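Humidity deserves more love than it gets. I have spent most of my working life around heating and cooling equipment, and if you let me pick one number to put on every thermostat in the country, in letters as big as the temperature, it would be relative humidity. I mean it!

Think about how we talk about comfort. "Set it to 72." "It's 78 in here, I'm dying." We argue over single degrees as if our skin were a lab thermometer, and all the while the air is holding water, or failing to, and our bodies are reacting to that every minute of the day. You cool yourself mostly by sweating. Sweat only helps if it can evaporate, and it evaporates slowly into air that is already loaded with moisture. So a room at 75 and dry can feel wonderful, and the same room at 75 and damp feels like the inside of a gym bag.

An air conditioner handles both jobs at once, and this is the part I never get tired of explaining. Warm air crosses a cold coil. Its temperature drops, and if the coil is below the dew point, water condenses on the fins and runs down the drain line. Two kinds of work, sensible and latent, come out of one box. It's such an elegant thing.

And then we wreck it by buying a box that is too big.

I'd put oversizing at the top of my list of bad habits in this trade. The big unit roars on, knocks the temperature down in a few minutes, and shuts off before the coil has had time to pull out much water. Then the fan keeps blowing across a wet coil and some of that water goes right back into the house. The homeowner feels clammy, turns the thermostat down to 68, and now has a room that is cold and clammy and a bigger bill besides.

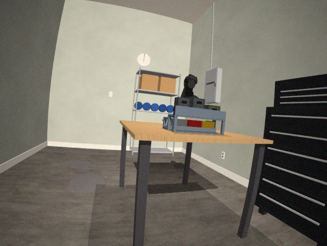

My old teacher, Yuk-lan Liu, used to make us do the load calculation by hand before she'd let us open an equipment catalog. Windows, wall area, insulation, which way the glass faces, how many people live there. We groaned, of course. One February she gave us a 782-square-foot cottage and a single evening, and half the class came back with a system twice the size it needed (mine included). She handed every one of them back with the word "mold" written across the top in red.

I think about that cottage whenever somebody says bigger is safer. A right-sized system runs long, quiet cycles on a hot day, and people take those long cycles as a sign that it's struggling. It's doing what you paid for! Let it run.

Variable-speed equipment makes this even better, and I'm thrilled that it keeps showing up in ordinary houses. Slow the compressor, slow the fan, keep the coil cold, and the drain line drips away all afternoon. My friend Ho-yin Ho put one in last summer and now keeps his place at 77, after years of swearing he couldn't sleep above 70.

So buy a cheap hygrometer, put it in the room where you sit the most, and watch it for a week before you touch the thermostat again. If it sits at 64 percent with the cooling on, call somebody who will measure your house before quoting you a unit — and ask to see the math.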